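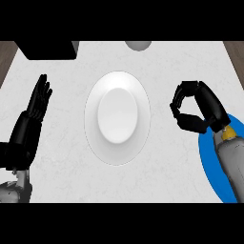 Open day at the Skerkley workshop: two-handed table setting demo

gferrand_44
Posts: 214

Hello all. I promised in the other thread that I would write something after the open day at Skerkley, so I do it now before I forget the details. Please excuse my English, I read everything twice but some mistakes always stay.

The visit was in two parts. In the morning they let us into the hall with the real machines, and after lunch we sat in the small room upstairs where they showed the simulation on a big screen. I will write mostly about the simulation, because I think it was the more interesting part, even if most visitors preferred the hall.

The task is easy to explain. Two robot arms, each with a hand with fingers, stand at a table, and they must work on one oval plate which lies between them. In the simulated version the table looks like pale marble and the plate is white too, so it is white on almost white. I asked if this was on purpose. Palesa Ngubane, who gave the talk, answered that yes, they want the program to have difficulty with finding the rim. If the plate was red it would be too kind, she said.

What I liked is that the two hands do not take the same pose. At the start the left one is open with the fingers up, and the right one is already curled, with the thumb towards the fingertips. I had expected that both hands would come down like a mirror. She explained that the left hand should give a wall to push against and the right hand should pinch the rim and lift it a little. After this the left can go under.

They ran it 5 times for us. In 4 of them the plate came up from the table and was put down again. In the other one the right hand pushed the plate along the table until it was out of reach, and the two arms then stayed there like two persons who wait for each other at a door. People laughed a lot, but she did not stop the run, she let it finish, and I respected this.

If somebody has questions I have my notes here.

Gaëtan Ferrand

oldbearing

Thanks for writing it up. I was there in the morning but had to leave before the upstairs part, so this is useful.

I have to say though, I don't see the point of travelling to an open day to watch a simulation. I can watch a simulation at home in my slippers. Did they show the same task on the real arms?

gferrand_44

No, not the same task. In the hall the real arms were moving trays from one rack to the other, which is much more simple. She said the plate is not ready for the real machine and that they prefer not to break plates in front of the public. Somebody behind me said "use a plastic one", and she answered that a plastic plate is a different problem because it is light and slides away more.

oldbearing

So four out of five on a computer and none out of none in real life. I'm not being rude, I only want us to be clear about what was shown.

marrowfat

I think you are being a bit rude!

I was upstairs too and I'd add something Gaëtan left out. Before the runs she put up a chart with 201 attempts they had made the week before, and she went through the bad ones for quite a long time. You don't often get that at an open day. At the Arthorpe one in December we were given a film with music, and when I asked how many times they'd had to film it the man went to look for more coffee.

gferrand_44

Yes, you are right, I forgot the chart. In my notes I have only written "201, many kinds of slipping" and then a small drawing of a plate which does not help me now.

I remember that she sorted the failures by the first thing that went wrong, and not by how it ended. For example, if the thumb was too high when the fingers closed, this was one group, even if afterwards the plate turned, or was pushed, or nothing moved at all. I want to copy this method for my own small arm at home. Until now I write only "did not work" in my book.

Tindle

Question from somebody who has never used hands, only a two-finger gripper. Why have a hand with fingers at all for a plate? Our machine at work picks up flat things all day with a suction cup. Costs nothing, never complains.

marrowfat

Same question was asked on the day, Tindle. The answer was that they want one pair of hands for everything in a kitchen, so the plate is just one item on the list. With a cup you'd do the plate nicely and then be stuck at the fork.

Tindle

You could change the tool though. We change tools. It takes seconds.

gferrand_44

I am with Tindle on half of this. In a factory I would also take the suction cup and go home early. But for a house I am not sure. Where do you put the tools? My kitchen has no place even for the big pan.

About the left hand, there was one more thing that I found interesting. It waits at some distance from the plate, with bare table between. I asked why they do not start closer, it would save time. She said that if the hands start near the rim, the program learns to depend on this, and then when the plate is moved by the width of a finger everything fails. So they begin with both hands up in the air and away from the plate, and the approach is part of the task.

oldbearing

That I do agree with. We had the same trouble years ago with a pick and place line. Somebody had lined everything up so well that it only worked when it was lined up that well. When the night shift bumped the fixture we lost half a day.

My doubt remains about contact. A simulated plate on a simulated table does whatever the person who set the friction number says. Real plates have a foot ring underneath, some have a chip in it, and the table is sticky from somebody's jam. Did she say anything about the friction?

gferrand_44

She did, but quickly. They change the friction and the weight of the plate between one run and the next, inside some limits. I did not note the limits and I don't want to invent them. I asked if they also change the shape of the plate, and for the moment it is always the same oval one.

For the jam I have no information.

marrowfat

Ha. I'd have asked about the jam.

pewter_lane

Can I ask about practical things? I want to take my daughter to the next one, she is doing engineering at college and a bit shy. Is it all right for someone who isn't in the trade? Is there parking? The page only says "visitors welcome".

gferrand_44

It is a good visit for her, I think. They speak slowly and they do not mind simple questions. I asked many.

Parking: there is a field behind the building, muddy, take other shoes. Come before ten if you can, as the hall gets full and then you see mostly coats. For the room upstairs you must put your name on a sheet at the entrance desk, and the sheet was full when I looked again at eleven. Lunch is soup and bread, paid in coins. The stairs are narrow, but there is a lift at the back if you ask.

If she is interested in the control side, tell her to sit on the left in the small room. From there you see also the second screen, with the joint angles. I was on the right and had to bend my neck.

pewter_lane

Perfect, thank you. She will pretend not to be pleased.

Tessier_fan

Slightly off topic, but was there anything from Tessier in the hall? They had a stand last time with the wrist unit and I wanted to know if it is for sale yet.

marrowfat

They had a table near the door, but only leaflets on it when I went past. I took one for you, send me a message with your address.

Tessier_fan

You're very kind, message sent.

oldbearing

Coming back to the four out of five. I've thought about it over my tea and I would like to say it in a fairer way. I don't think they were hiding anything. I think that visitors see a picture on a big screen with nice marble and they go home and tell people that a robot can lay the table. My brother in law did exactly this after Arthorpe. He now thinks he can buy one.

gferrand_44

This is fair and I accept it. I wrote "the plate came up" in my first message and I should have written "the plate came up in the simulation". I have read it again and it was said only before, in the other paragraph. I will be more careful.

But I would still defend the demonstration. If they show only what works on the real machine, we see trays from rack to rack each year. I prefer to see the unfinished thing, when the person who made it is in the room and answers. With the tray robot I looked for two minutes and had no question at all.

Tindle

I'd have had questions about the tray robot. What was the cycle time? What happens when a tray's missing?

gferrand_44

You see, we should have gone together! I don't know the cycle time. For the missing tray, it stopped and a yellow lamp came on, and a young man put the tray back and pressed a button.

Tindle

That's a proper machine, that is.

marrowfat

Does anyone know if they will put the slides somewhere? I'd like to look at the groups of failures again. Gokis used to host the files for these events but the link I have is dead.

gferrand_44

I wrote to Ms Ngubane yesterday evening to thank her and I asked the same. She answered that the slides can be shared after she has corrected one chart where two labels were changed by mistake. When I receive them I will put them in this thread. She also says that anybody who was upstairs can send her questions, and that short ones get answered faster.

oldbearing

Ask her about the foot ring for me. And the jam.

gferrand_44

I will ask about the foot ring. The jam you must ask yourself.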